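Arrumar uma mesa parece o mais simples dos trabalhos domésticos: pegar o comando, dobrar o pano, pôr cada coisa no lugar. Na Flollel usamos essa tarefa para saber se uma máquina já a faz sozinha. Siga os passos com dois grippers de mão.
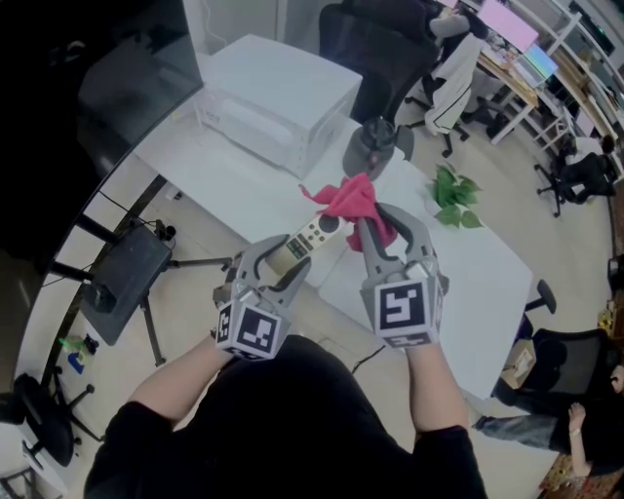
**Nível: iniciante**

1. Ponha na mesa um objeto rígido e um mole. O pano muda de forma a cada toque - é ele que costuma fazer o modelo falhar.
2. Aproxime os dedos abertos do comando e feche devagar. Mantenha os marcadores virados para a câmera. 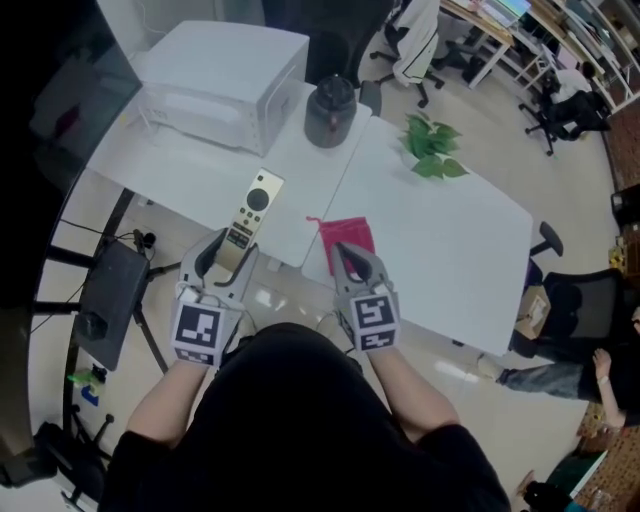
Ratih Simanjuntak escreveu que, no teste dela, o braço Ollo pegou o comando 16 vezes em 25, mas a bolsinha só nove, e que por enquanto não lhe confiaria a roupa.

3. Repita com o objeto mole. Os dedos devem descer dos dois lados do tecido, sem o empurrar.

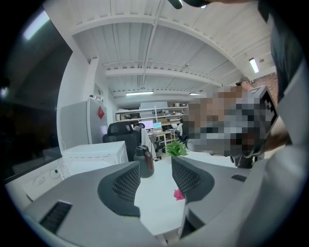 4. Levante o comando, pare dois segundos no ar e só então o pouse. A pausa facilita cortar a gravação depois.

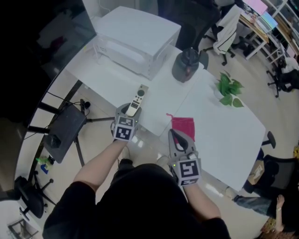
Na oficina de Zonthorpe, respondeu Nông, as peças rígidas já passam sem ajuda, mas tudo o que é tecido continua a ser separado à mão.

Grave 25 repetições por objeto antes de treinar. Em maio repetimos o teste com meias.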